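Ticket 108: Gonau hand-held kit, dropped tracking during trial
Product: Gonau hand-held gripper kit (on evaluation)
Opened by: Firdevs Tokgöz, Jellberg
Status: Open, waiting on vendor
Priority: Normal

Problem
Tracking drops out partway through toaster demos. Out of 40 recordings made in May, 7 were rejected by the Oda import tool with "pose lost". The same kit on the same firmware gave no rejects in the drawer task.

Checked so far
Lens cleaned, no change. Swapped the memory card, no change. Finger screws tightened; the left finger had a little play before this. Re-ran the finger marker calibration and it passed. Grip width reads correctly in all 40 files, so I don't think the markers are at fault.
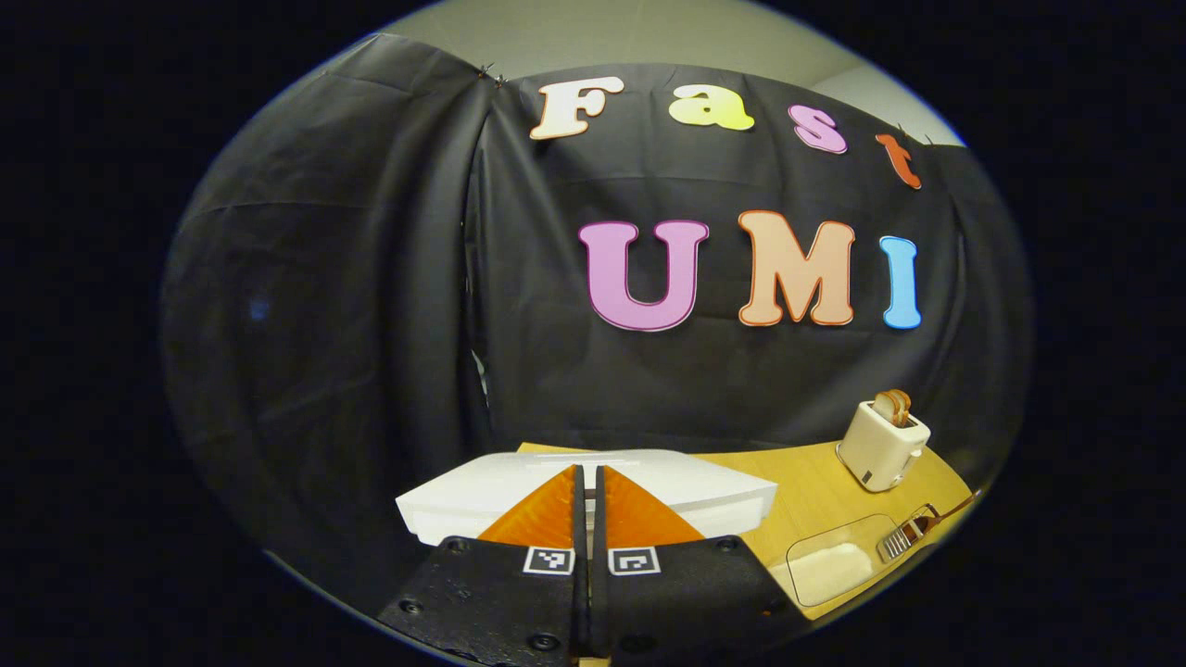

My guess is the background. Plain black cloth gives the tracker very little to hold on to, and the rejected files all lose pose when the gripper is held low and close to the table. Daria's setup guide says to keep "enough texture in view" but gives no number and no sample layout.

Vendor reply, 10:40
Please try a patterned mat on the table and redo the mapping pass with slower movement. Send one rejected file with its log.

Update, 15:15
Redid the mapping pass slowly, took around 95 seconds. No mat here yet, so that part is untested. Two new recordings, one accepted, one rejected – same error. File and log uploaded.

Still need from vendor
1. Minimum texture guidance for the guide.
2. Whether Oda can keep the good part of a rejected file.
3. An extension of the trial until this is sorted. We can't decide on the purchase with the import failing like this.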